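3.2 Rack layout and cable routing

The survey covered 11 small equipment rooms in Pultlow, most of them former storage rooms with a single open rack. We recorded every patch cable that ended in a rack, which gave 1,377 cables in total. For each one we noted the jacket color, the length, whether it was labeled at both ends, and which side of the rack it left by. Rooms were visited in the morning, before the help desk opened, and no cable was unplugged during a visit.

Open racks with two perforated rails were the usual type. Switches were mostly mounted near the top, with deeper equipment below them. This placement keeps the ports at eye level, but it also means that cables serving the lower units hang across whatever is mounted in between. Technicians at Urkia told us they spend more time moving cables aside than changing them. Our own notes agree: in 10 of the rooms at least one port could not be read until a cable had been pushed out of the way.

Color was a weak guide. Black jackets were common for both power and data, and a colored connector was often the only thing that set one cable apart from the next. Hrubý's coding scheme assumes a colored jacket along the full length, so we changed it slightly and counted a colored connector as a partial mark — full marks were kept for cables that could be told apart anywhere along their run.

Blank slots were recorded separately. Kamil Koubek coded these from the room notes and checked them against the Flilloris inventory, which lists some 3,000 rack positions across the whole site. Where the two disagreed we kept the room notes, as the inventory had last been updated in March. Unused slots with a cover plate and those left open were given different codes. Figure 4 shows switch ports above a chassis with a blank slot.

Figure 4. Network switch and chassis in an open rack.

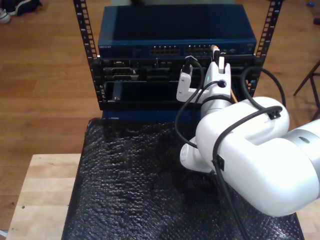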